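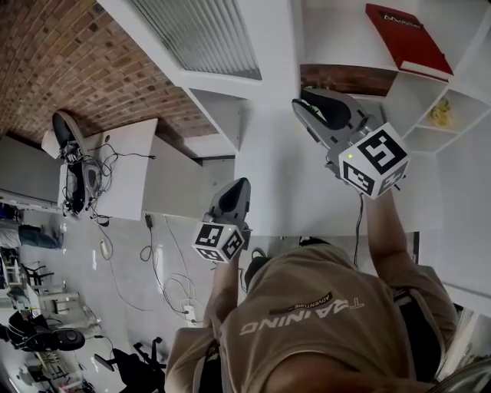

Lost my Flarer over the lake, any hope?
Wundbridge Flyers board > Lost and found

kitetail_rai
Hi all, long time reader, second post ever. So on Sat 14 May I had my little Flarer up behind the Padel courts (the grassy bit, not the parking lot) and a gust just took it. I was holding the stick full back and it kept going the other way like I wasn't even there! Last thing my phone showed was 252 feet up and drifting toward Manninen's boatyard. Then no signal. I walked the shore until dark and came home with wet socks and nothing else. My name and number are on a sticker inside the battery door, Raíssa Teixeira, if anyone around here finds it. Is it worth going back?

gustfront
Yes go back. Mine went missing in October and turned up five weeks later in a gutter. Did you save the flight log? The last point in it is usually where the link dropped, and the drone will be downwind of that.

kitetail_rai
I have the log, I think? There's a squiggly line that stops over the water, which I didn't love.

old_props
Sorry for your loss but 252 feet in that wind with a toy that weighs less than a sandwich... I was out that day and kept everything in the car. Those things can't fight a breeze. You should be looking at the trees before you launch, every time.

gustfront
She didn't ask for a lecture, she asked where to look.

old_props
And I'm telling her how not to need to look. Same thing happens every spring on this board.

h_marikar
Habibur here, I keep a boat at Manninen's. Wind was out of the west most of that afternoon, so if the line stops over the water I'd try the reeds on the far side by the old slip. The office there has a box for stuff people hand in, too. Last I looked it was mostly hats, but ask.

kitetail_rai
Oh that's so helpful, thank you! I never even thought of the far side, I was walking the near one the whole time (facepalm). Is the gate open on weekdays?

h_marikar
Opens at 9. Tell them which dock you want and they'll let you through.

bramblebee
If you find it, take the battery out and don't charge it again. Dry the rest for a few days before you try anything.

old_props
Agree with bramblebee on the battery. And the reeds are a decent guess, I'll give you that. Bring boots.

kitetail_rai
Boots are in the car. Going tomorrow before work, will post either way.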